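Building Arms at Home, Session 2 Notes
Sarita Nigam
Handout revised 1/15/26

Welcome back, everyone, and thank you for putting up with my handwriting on the board in December (I have typed things up this time!). Last session we got two arms bolted to one rail and talked about cables. This time we get to the part I love best, which is giving them chores.

I always start people on clearing up after a meal. It sounds humble, but a cafeteria tray will teach you more than a box of blocks ever could. A plate wants to be picked up by its rim, a napkin has no proper shape at all, and a bowl with food left in it has to be carried level and then tipped on purpose, which means the wrist matters every bit as much as the fingers.
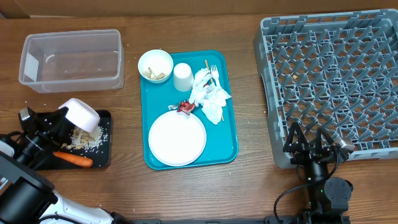
Pouring deserves a whole evening to itself. Go slowly, keep the bowl low, and plan the turn of the wrist before you plan the reach, or you will find your elbow has run out of room halfway through. Rice travels. Peanuts bounce. My first build, which I named Pata, managed to get rice into the kitchen drawers, and I was still finding it weeks later.

For those of you working at the Gullis workshop, the benches are a little higher than mine, so measure from your rail down to the tabletop again before you copy any of my poses. Folks building at home should do the same if they have moved the table even slightly.

Before next time, please record 17 tries of one pouring task, the clumsy ones included, and write a line in your notebook on each. Keep the bowl's starting place the same for all of them. We will move it around later on, once you have something to compare against.

Bring the notebook, your spare cable ties, and a dustpan if you own one. The shop's is missing its brush.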